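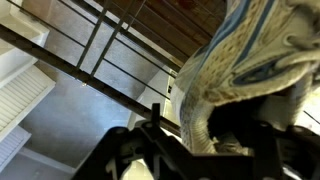
A white trainer with blue stripes. Single shoes are coded FW-1, pairs FW-2.

Gurnemberg Lost Property Register

Typed-up entries from the paper lost property books kept at the Gurnemberg bus station and the Zunley depot. One row per item handed in. The books cover 1096 days in a row, and there are 3841 rows.

Maintainer: Zofia Dudek
Last updated: Mon 3 February
Licence: CC BY 4.0 for the tables, MIT for the scripts

Files

items.csv: the main table
routes.csv: route numbers and names, with the dates each route ran
categories.csv: category codes and what they cover
scripts/clean.py: makes items.csv from the raw typed sheets
scripts/check.py: looks for impossible dates and unknown codes
notes/handwriting.txt: list of words we could not read, with book and page

The raw sheets are not in the repository. They contain names and phone numbers.

Columns in items.csv

item_id: a number given at typing. It does not match the number on the paper tag, which restarts with each new book.
date_in: the day the item reached the counter, as YYYY-MM-DD. The day it was lost is not recorded anywhere.
place: G for Gurnemberg, Z for Zunley.
route: the route the item was found on. Blank if it was found in the station or if the driver did not say.
category: a code from categories.csv.
description: the clerk's own words, with spelling left alone. Names and addresses are replaced by [removed].
claimed: yes, no or unknown.
date_out: the day it was collected, passed on or thrown away.
outcome: owner, charity, police, binned or unknown.

Categories

There are nine top-level codes: BG bags, CL clothing, FW footwear, GL gloves and scarves, KY keys, PH phones and electronics, UM umbrellas, BK books and papers, OT everything else.

Gloves have their own code because there are so many of them. They were split from clothing halfway through the first book and we have recoded the earlier rows to match. Hats stayed in clothing. A bag with things in it is one row under BG, whatever was inside, unless the clerk gave the contents a separate tag. Football boots, slippers and wellingtons are all footwear. Roller skates are in OT, following the books.

A single shoe and a pair are told apart by the last digit of the full code. Where the clerk wrote only "shoe" or "trainers" we took the word as it stood, so "trainer" is a single and "trainers" is a pair. Some of these will be wrong.

How the data was made

Two people typed each book separately. The two versions were compared by script and the differences settled by going back to the page. Dates caused the most trouble. The Zunley clerk wrote the month first for part of the second book, then changed back without a note. We used the order of the entries to work out which was meant.

The comparison script is not included. It depended on a spreadsheet layout we no longer use.

Known problems

Uncollected items were meant to be kept for 30 days. The clerks did not always write down when they cleared the shelves, and at Zunley a whole shelf was often signed out on one date. Do not use date_out to measure how long things were kept there.

The route column is blank in 600 rows. Most are from Gurnemberg, where cleaners brought things in by the box at the end of the evening.

Route 7 to Fashola was renumbered in September of the second year. Both numbers are in routes.csv. We have not merged them in items.csv, and anyone comparing years should do so first.

The Branivik night service had its own box behind the counter for a time. Items from that box were entered in batches, so date_in can be a few days late for that route.

Cash is missing on purpose. Loose money went into a separate book that we were not allowed to copy.

Descriptions vary a lot between clerks. One gives the colour and the maker of nearly everything, another writes "umbrella" and nothing more. Counting colour words will tell you more about who was on shift than about what people lose.

Suggested uses

The table has been used to teach basic data cleaning and to look at how umbrellas and gloves follow the seasons. It should work for any exercise that needs short, untidy text with dates attached. It is not suitable for estimating how many things are lost on the buses, as there are no passenger numbers here and plenty of items never reach a counter.

Please do not try to trace owners from the descriptions. If you find a name we missed, open an issue giving the item_id only and leave the name out of it.

Running the scripts

Python 3.9 or later and pandas. From the top folder:

python scripts/check.py items.csv

The check prints one line per problem and stops with an error if it finds a code that is not in categories.csv. Blank routes are allowed. clean.py will not run without the raw sheets and is there for reference.

Changes

1.2: glove rows recoded, four duplicate rows removed
1.1: routes.csv added
1.0: first release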